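Splitters, Couplers and the Blue Cable: Your Questions

Unathi Mabaso looks after the small-parts pages at Kalel, and these are the questions that land in her inbox most often. She has tried to be patient.

Blue cable, small black box, a table to work on. Most of what follows concerns those.
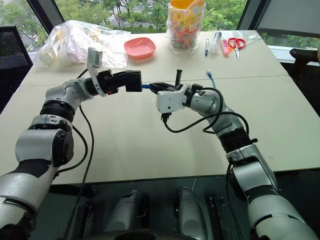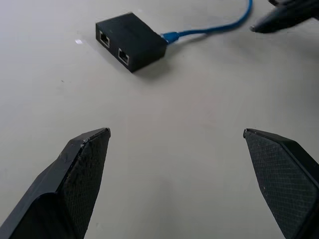
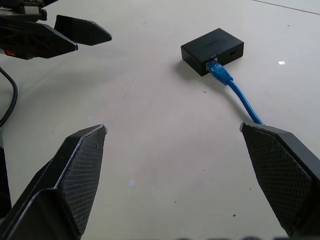

What's the difference between a splitter and a coupler?

A coupler joins two cables into one longer cable. A splitter is supposed to turn one run into two. They often come in near-identical housings, and some sellers use both words in the same listing, presumably to be safe. Read the wiring diagram and ignore the title.

Can I run two computers off one wall socket with a splitter?

With a plain passive splitter, only if you have one at each end, and then both computers drop to 100 megabit. A single one at the wall gets you two computers arguing over the same wires. If you want both at full speed, buy a switch. It needs a power outlet, and yes, the outlet will be behind the bookcase.

How long can the cable be?

Up to 1000 centimeters will cover nearly every room we hear about. The standard allows a good deal more, joints included. One customer had us make up 3000 centimeters for a garden office and then moved the office.

How do I know the plug is in?

It clicks. If it didn't click, it's resting there out of politeness and will leave when you vacuum. Tug it gently. If the little tab has snapped off, no amount of tape will bring it back. Replace the plug.

The plug won't go in. Should I push harder?

No. Turn it over and look at the tab.

What is the rubbery sleeve behind the plug for?

It's a strain-relief boot. It stops the cable from bending sharply where it meets the plug, the spot where cables like to die. Don't hang the box from it.

Does the color matter?

To the data, no. To you, at midnight, under a desk with five gray ones, a great deal.

Do you sell them singly?

Couplers, yes. Plugs come in bags of 50, of which you'll need 2. The rest go in the drawer with everyone else's.

Comments

Mandla Oosthuizen
I had the drop to 100 megabit for a year and blamed the provider. They were very nice about it.

garden_office_guy
I feel seen. The new spot has worse light, too.

Unathi Mabaso
We still have the offcuts if you're moving it again.

pell77
Does the boot come in other colors?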